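Pidbridge Two-Handed Handling Set for Schools and Robotics Clubs
Cuvside Teaching Equipment
Order code: CV-207

Home > Secondary and college > Robotics > Handling sets

Overview

The Pidbridge set is a bench kit for teaching two-handed manipulation. A pupil holds one gripper in each hand and carries out a short task on a plain white work surface. The set is intended for club sessions, coursework and entry to the Pranau Handling Challenge, where student teams record a task by hand and then programme a pair of arms to repeat it.

No arms are supplied. The set covers the hand-held stage only and is compatible with any club rig that accepts recorded gripper positions in a plain text file.

Contents

Hand-held gripper, black, two jaws: left and right
Marker plate, triangular, white with dark dots: one per gripper
Cable set and clips
Work surface, white, matt
Task pack A (see below)
Teacher's notes, printed, with 13 graded exercises

Task pack A: paddle and block

Task pack A uses a dry-wipe paddle board with a black rim and a small black block. Both lie on the work surface at the start. The board is thin and its face is glossy, so the usual fault in early attempts is closing the jaws above the rim. The notes recommend approaching the board from both sides with the jaws open, pausing, and closing only when both grippers are level with the edge.

Exercises 1 to 4 deal with the board alone. Exercises 5 to 9 add the block. The remaining exercises use both items and are timed.

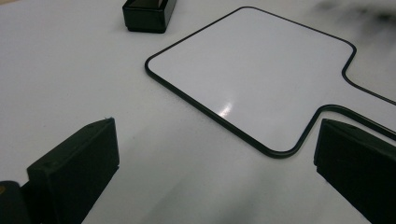
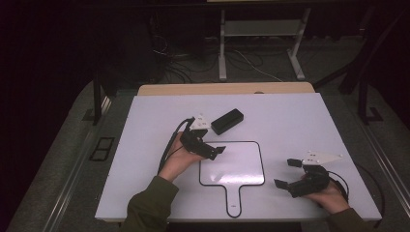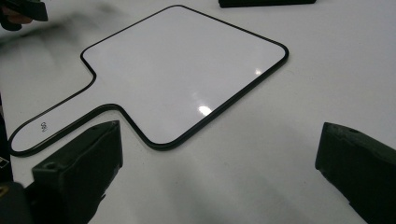
Task pack A on the white work surface. Centre: both grippers in use, with marker plates fitted.

Setting up

1. Place the work surface on a level table. Leave clear floor on the side where the pupil stands.
2. Fit the marker plates before connecting the cables. The plates are handed and will not seat on the wrong gripper.
3. Route each cable away from the middle of the surface. Clip it to the sleeve or let it hang over the side.
4. Run the position check supplied with the notes. Repeat it after any change of lighting.
5. Lay out the board and block according to the exercise card.

Glossy items reflect ceiling lights. If the overhead recording shows a bright patch across the rim of the board, turn the work surface or switch off the nearest light.

Technical data

Recommended group size: two pupils per set, changing over after each run
Recommended run length: 20 seconds
Runs per exercise for Challenge entry: 50
Surface finish: matt, wipe clean with a damp cloth
Jaw pads: replaceable, two screws each
Age range: 13 and over

Use in the Pranau Handling Challenge

Task pack A is the set task for the junior class. Teams submit their recorded runs in March and demonstrate the programmed task at the final in Cáceres. Recordings made with earlier Pidbridge grippers are accepted if the marker plates have been changed to the dotted pattern. Teams may not alter the board, add grip tape to the rim or fix either item to the surface.

Runs in which an item leaves the surface should be kept in the file and marked as failed. The judges look at the complete log.

Care and storage

Disconnect the cables at the gripper end before packing. Do not wind them around the jaws. Wipe the paddle board with a dry cloth and store it flat. Marker plates must not be cleaned with solvent, as this lifts the dots.

Spares

CV-207-J Jaw pads, pack of 20
CV-207-M Marker plates, left and right
CV-207-P Paddle board
CV-207-B Block
CV-207-C Cable set

Schools may order against an official purchase order. Spares are dispatched from the Cuvside warehouse separately from complete sets.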